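The beaker set passed 2,000 episodes this week!

For anyone new to the list, Mostimia is our effort to teach one arm to handle ordinary lab glass by learning from people. Each episode is one short run with an operator guiding the arm, saved with the camera views, the joint positions and the force readings at the wrist. We started in May with plastic cups, and the move to glass has been a lot more fun than we expected (and slower, as you'd guess).

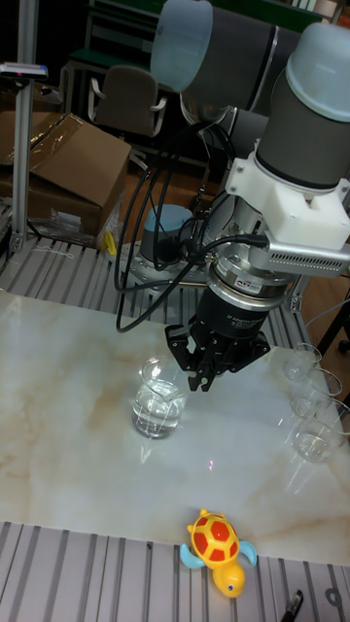
The gripper over the table, with the beakers set out.

Clear glass on a shiny marble-look top is a hard thing for a camera to read - rims flare, the surface throws back reflections, and water changes how everything behind it looks. We want plenty of that in the data. The Spanos set was all matte objects on a dull gray mat, and the policy we trained on it fell apart the first time it met a window.

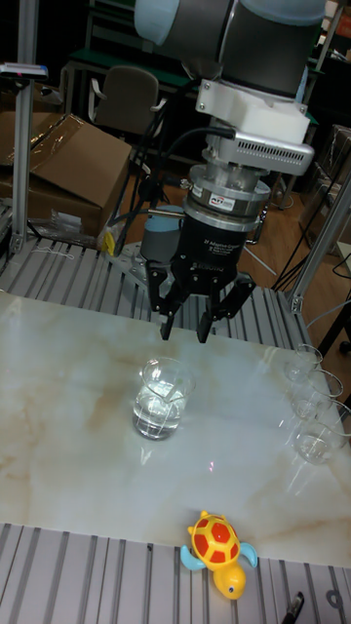

Drendow, Fri 26 August

The count this morning stood at 2,164 episodes, recorded over 28 sessions. Operators now swap every hour, and you can see the difference in the runs: fewer stalls on the approach, cleaner wrist angles, hardly any of those long pauses above the rim. We also keep the fumbled attempts, tagged separately, so the model has some examples of getting back on track.

The new Avov labeling tool has been a joy to work with. Marking the start and end of a run used to eat up the whole afternoon, and now it's done before lunch.

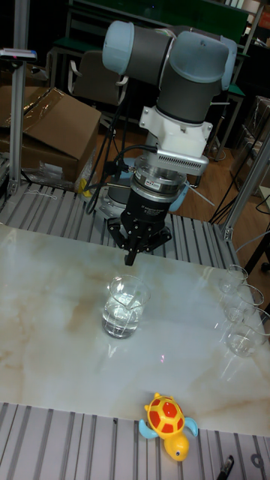
Next up is changing the fill levels between runs and moving the beakers closer together, which should make the approach a good bit trickier. We'll train on the full set after that, and the first test results will go in issue 4.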